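# Hand-held grippers used to record examples at Grestcombe workshop

16/02/2020 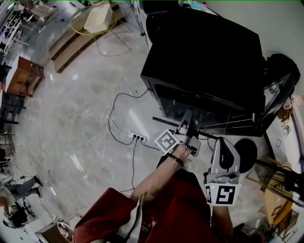 *An operator with a gripper in each hand, the right one extended towards a black machine. Each gripper carries a black-and-white marker.*

The Grestcombe workshop has logged 366 two-handed recordings for the Drarkstead learning system, of which 192 have passed checking. The target is 1,000 by the end of May.

Operators do each task themselves, holding a gripper in either hand. The markers are used to work out the position and angle of each gripper over time, and these tracks are stored with the video as one example. No robot arm is needed at this stage.

Ritva Manninen, who runs the recording work, said most rejected files had gaps in the tracking. "If a marker is turned away for too long, we lose the path and the file is dropped," she said. Operators are now asked to pause briefly at the start and end of each task so that the two tracks can be lined up.

Checking is done by Elango Poduval, who also writes the task labels. Labels from the first batch are being redone after two operators used different names for the same movement.

A first training run will use the checked files only. Results will be compared with those from the Clakville site, where the same task list is in use.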